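From: Radomir Zupan
To: Hurnbridge allotments list
Date: 6/7/19
Subject: Re: Tomato glut and the ketchup day

Zoia Kuzmenko wrote:
> Does anyone have the quantities for last year's ketchup? I have
> more plum tomatoes coming than I can use and would like to
> make a batch before we go away. Also, is the hall kitchen free
> in April for the seed swap, or is that too early to ask?

Zoia,

For each 800 g of tomatoes we used 40 ml of cider vinegar, one small onion and a spoonful of brown sugar. Skin them first. Simmer until a spoon leaves a trail, then sieve and simmer again.

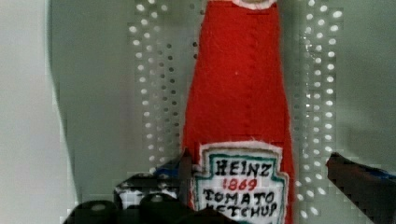

Felt ketchup bottle with its stitched label

Stepan Kovalchuk puts in a little grated ginger. I was doubtful but it does work, provided you go easy – a piece the size of your thumbnail is plenty for a full pan. Add it with the onion.

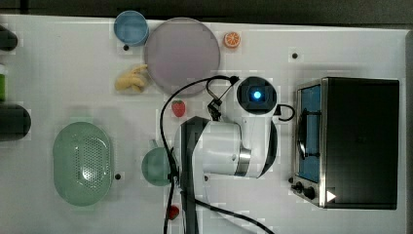
Ginger root by the blue bowl, strawberry further down

Myroslav Hladun asked me the same day about banana ketchup. You fry the onion, add mashed ripe bananas and vinegar, and cook it slowly. It catches on the bottom very easily, so stir. It keeps for 5 days in the fridge and I would not try to store it longer.
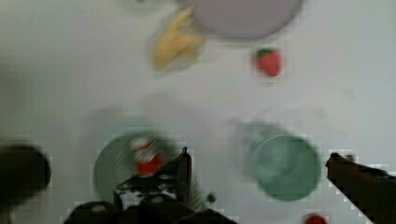
Banana and plate on the white table

Bottles: please wash and heat them in the oven before filling. Glass only for hot ketchup. Vlastimil Danko has a box of them in his shed on plot 321 and wants them gone. Lids are separate, and some of the old ones don't seal.
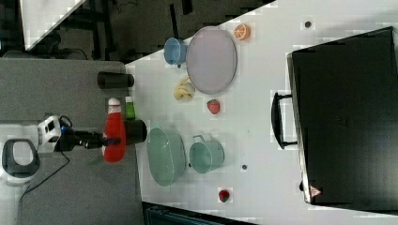

Red ketchup bottle on its side, small green bottle standing

On the seed swap, the April bookings aren't open yet. I'll put our name down when they are.

Radomir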